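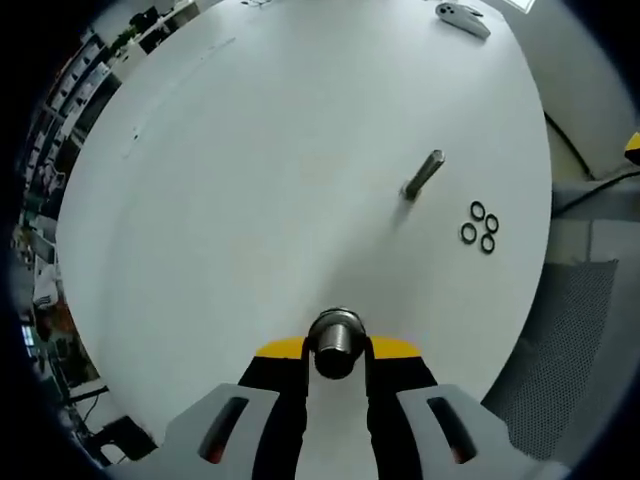

4. Replacing the inlet seal

The Niven under-sink filter ships with a seal the box calls permanent. Plan on changing it anyway. The maker says every 20 months; ours at the Sallthorpe house started weeping well before that.

1. Close the cold water valve under the sink. Open the faucet and let it run out. If it keeps dripping after a minute, the valve is worn and you should stop and fix that first.

2. Put a towel under the housing. The manual's claim of "drip-free removal" did not hold up for me or for Maiara Frota, who tested this section.

3. Unscrew the inlet fitting by hand. Use a wrench only if it won't budge.

4. Pick out the old seal with a toothpick. A screwdriver will scratch the groove.

5. Wipe the groove, press in the new seal, and check that it sits flat all the way round.

6. Thread the fitting back on by hand, then give it a quarter turn with the wrench.

CAUTION: The printed sheet says to tighten "until firm." Ignore this. Too tight leaks as badly as too loose.

7. Open the valve slowly. Wait 60 minutes and feel under the joint with a dry paper towel.

Note: The part number is 1212. Kits sold as "fits all Niven models" may not. Measure your old seal before you order.

Note: The "lifetime" grease in the kit is optional as far as I can tell.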